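Última actualización: 2018-08-17
Imprimir esta página | Enviar por correo electrónico

4. Colocación del sensor de humedad Fesunel 604

Antes de empezar, cargue la batería al 100 % y compruebe que el piloto queda fijo.

1. Elija una pared interior, lejos de radiadores y ventanas.
2. Marque los dos puntos de fijación con la plantilla. La separación es de 57 mm.
3. Taladre, introduzca los tacos y atornille la placa trasera.
4. Encaje el sensor de arriba abajo hasta oír un clic.

Nota: en cuartos con ducha, monte el sensor fuera del alcance directo del agua.

El sensor mide el aire de una sola habitación. Si la vivienda tiene varias, instale una unidad en cada una y asígneles nombres distintos en el menú Zonas.

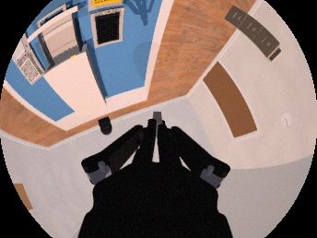 Fig. 4. Interior de una habitación, vista circular.

Para enlazar el sensor con la central Politis:

5. Mantenga pulsado el botón lateral hasta que el piloto parpadee en verde.
6. En la central, abra Zonas > Añadir y confirme.
7. Espere 270 segundos antes de leer el primer valor.

Precaución: no abra la carcasa con la batería conectada. No use disolventes para limpiar la rejilla.

Si el enlace falla, repita el paso 5 con el sensor junto a la central.

Comentarios de los lectores (3)

gimham_sur: El paso 7 es importante. Yo leí antes y marcaba cualquier cosa.

Niltstead22: ¿La plantilla sirve para el modelo anterior? En el mío los agujeros no coinciden.

pared_hueca: Con pladur hay que comprar otros tacos, los de la caja giran.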